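4.2 把持状態の推定

指の開き幅をエンコーダなしで求める、というのが本節の主題である。手持ちグリッパにセンサを足せば話は簡単になるが、配線が増えるたびに操作者の手首は重くなる。手元カメラの映像にはリンク機構がいつも写り込んでいるのだから、これを使わない手はない。最初の試作でリンク角がすんなり復元できたときには、著者一同かなり興奮した。

Plikeckの知覚モジュールは、リンクの回転軸にある真鍮色のハトメをキーポイントとして検出する。黒いリンクに対して色がはっきり分かれるため、検出器は小さなもので足りる。左右の指側と外側リンク側の組から平行リンクの幾何拘束を解き、開き幅を求める。面白いのは、布の質感や色がいくら変わっても、この部分の処理には手を入れなくてよいことだ。布に関する推定はすべて指先より上の領域で行い、機構の推定とは別の経路に置いた。 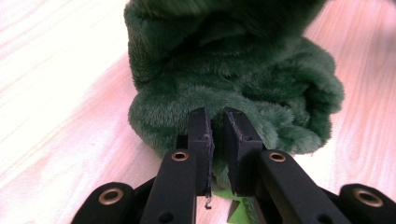
図5 指の間に毛足のある緑色の布が入り込んだ状態。真鍮色のハトメは左右とも見えている。

難しいのは接触の判定である。図5のように指の間隔がまだ残っていても、布の毛はすでに隙間に入っている。開き幅だけを見る判定器は、これを「未把持」と答える。逆に毛の侵入だけを見れば「把持」に振れる。初期の実装はまさにここで両者の間を往復し、後段のプランナが細切れの区間を受け取ることになった。そこで状態を「開放」「接触」「挟持」に分け、隙間領域のテクスチャと開き幅の時間変化を同時に入力する形に改めた。接触を独立した状態として扱うだけで区間の切れ方が見違えるほど素直になり、これは本研究でいちばん嬉しい発見の一つだった。

遷移には履歴を持たせている。挟持から接触へ戻るには、開き幅の増加が連続2フレームにわたって観測されなければならない。この条件はSiyabonga Ngubaneの提案によるもので、柔らかい布で指がわずかに揺れる場合の誤遷移をよく抑える。待ちを長くすれば区間はさらに滑らかになるものの、素早い持ち替えを取りこぼすため、この値に落ち着いた。

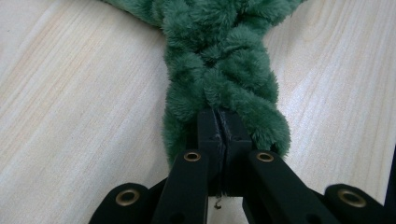

図6 編まれた緑色の布の下端を挟持した状態。指先は毛に隠れている。

挟持中は図6のように指先の上端が毛に覆われるので、指先の輪郭を直接追う方法は使えない。初版では輪郭追跡を主、ハトメを補助としていたが、布が変わるたびに輪郭側の閾値を直す羽目になった。主従を入れ替えてからは、輪郭が失われても開き幅の推定が途切れない。挟持位置の初期値には指の合わせ目を使い、そこから布の領域を上方へたどる。編み目の交差は見た目が周期的で、局所特徴の対応付けが一つ隣の山へずれやすい。Plikeckでは対応点を一つに決めず、複数の候補を保持したままプランナへ渡す。候補が絞れないうちは大きな引き動作を出さない、という約束をプランナ側に置いた。
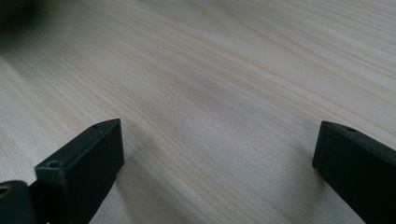

時刻合わせの精度は、状態推定の見かけの性能を大きく左右する。手元カメラと姿勢推定器は別々の時計で動いており、姿勢側は100 Hz、映像側はそれより遅い。両者の差は記録ごとに推定し、姿勢列を映像の時刻へ補間する。このとき助けになるのが、布を挟まずに指を開いた区間である。上の一コマでは左右の指の間に木目しかなく、隙間領域に毛の影響が入らない。木目の流れから得た見かけの移動を姿勢の変化と突き合わせれば、時計の差が求まる。もっとも、指を広げると外側のリンクは画面の外へ逃げやすく、同じコマで見える真鍮色の輪も左端にかかった一部だけだ。このような区間では平行リンクの拘束を外し、指の内側の縁から開き幅を補う。切り替えの瞬間に推定値が跳ねないよう、二つの推定は信頼度で重み付けして混ぜる。

評価用の118試行から1631フレームを抜き出し、Dela FrimpongとPalesa Nelが独立に状態ラベルを付けた。二人の判断が割れたフレームは、そのほとんどが開放と接触の境目にあった。人間が迷う場所で推定器も迷っているわけで、これは誤りとしてまとめて数えるより、遷移の幅として扱うほうが実態に合う。以降の表では、境界のずれと状態そのものの取り違えを分けて示す。

両手で作業する場合は、推定器を左右それぞれに独立して走らせ、結果を共有の時間軸に載せる。

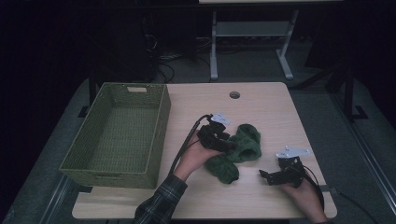

片方が挟持に入り、もう片方がまだ開放にある区間を、プランナは「支え」の候補とみなす。左右の状態の組だけでは、支えているのか単に待っているのか区別できないので、布の領域に対する指先の距離と向きを加えて判定する。役割の交代も同じ枠組みで書ける。左が接触へ戻る前に右が挟持に入っていれば受け渡し、そうでなければ置き直しである。この短い規則だけで動作列のかなりの部分が読み解けるのは実に痛快で、Radebeの可視化ツールで左右の帯を並べて眺めていると、つい次の記録も開きたくなる。

残っている課題は、両方の指が同じ布のひだに近づいたときの距離推定だ。一方のグリッパが他方の手元カメラから布を隠すと、領域の端を布の端と取り違えることがある。現在の実装では、二台の相対姿勢から遮蔽が予想される範囲をあらかじめ塗りつぶし、その範囲の距離を判定に使わない。塗りつぶしの余白の決め方については付録Bに記す。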